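How Trunton Keeps Its Bread Fresh: A Kitchen Habits Project
Güven Kahraman, Xiaoyan Yao and Jabari Muriithi
Food and Community Studies, March 2023

Why we picked this

Xiaoyan's grandmother keeps her bread in a clay pot with the lid half off. Güven's family puts theirs in the fridge, and Jabari's family freezes everything the minute it comes home. We argued about it over lunch for most of a week, and by the end of it we had a project! We wanted to find out how people in Trunton store bread, who taught them to do it that way, and which method keeps a plain white loaf nice to eat the longest.

What we did

We handed out 160 survey sheets at the Purba market and outside the library, and 100 came back filled in. That was far more than we hoped for (our teacher, Mr. Bhatt, had told us to be happy with half that). Then we baked 11 loaves from one recipe over two weekends in November and stored them five ways: paper bag, plastic bag, cloth, bread box and fridge. Every morning before first period we cut a slice from each and scored it for softness, smell and crust, from one to five. The same person did the cutting each day so the slices would match. Xiaoyan has the steadiest hand, so she got the job.

What people told us

The paper bag people are very loyal to the paper bag. Of the sheets we got back, 60 said they learned their method from a parent or grandparent and had never tried another one. We loved reading the comments. One woman wrote half a page about her mother's bread box, including what color it was painted and how it got the dent. A baker on Grakbridge Road told us to stand a cut loaf on its open end and leave it alone, and we wish we had heard that before we planned the test.

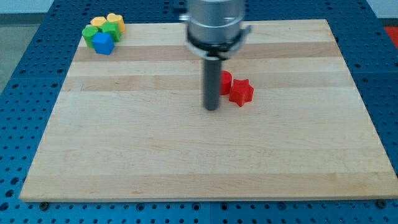
The fridge loaves did worst on softness, and it was clear by the second morning. We had read that starch firms up faster in the cold, but it was still exciting to feel the difference with our own fingers. Plastic kept the inside soft the longest but ruined the crust, and two of those loaves had mold before we finished. Cloth and the bread box came out nearly even. Our favorite overall was cloth, though Jabari would like it written down that he voted for the box.

What we would change

Our scores were only our opinions, and we knew which slice was which. Next time we would hide the labels and ask other students to do the tasting. We would also add a freezer loaf, which we left out for lack of space, and try a rye or a sourdough.

Thank you to Mr. Bhatt for the oven time and to everyone who filled in a sheet.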